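The Piano in Apartment Nine

Reading time: 2 min

My aunt Zamfira left me her piano, 114 steps above the street, and a note that said "Don't let Lefteris have it."

I didn't know any Lefteris. I was 33, I rented one room in Trumden, and the biggest thing I'd ever owned was a bicycle (stolen, November). But I went up there on the Monday with the key and a sandwich, and there he was on the landing - a small man in a good coat, holding his hat like somebody at a funeral.

"She told you no," he said.

"She did."

"She told me no for years. May I hear it, at least?"

So I let him in! I can't play a note. He sat down without taking the coat off and played something slow, and halfway through he stopped and pressed one key over and over. It didn't sound.

"Still broken," he said, and he looked so happy I had to go and stand in the kitchen.
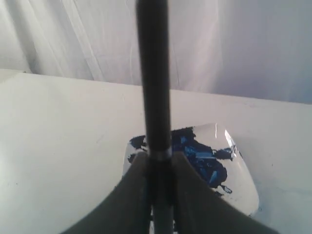
What Rodica Said

Rodica from downstairs had the rest of it. He'd broken that key himself, at a party, showing off, and my aunt had thrown him out and never called the tuner.

"He offered her almost 1,000 for it once," Rodica said. "She laughed so loud I heard it through my ceiling."

I went back up. He was still at it, playing around the hole in the middle of the tune, and I ate my sandwich on the floor and asked him if he was free next week.

Comments (3)

Merike K.: I wanted her to keep the key broken forever. Please say she does.

okeke_reads: "stolen, November" made me laugh on the bus

Aurelia Oprea: More Rodica please!! I had a neighbor just like her.

Contact | © Markuro Stories | Back to top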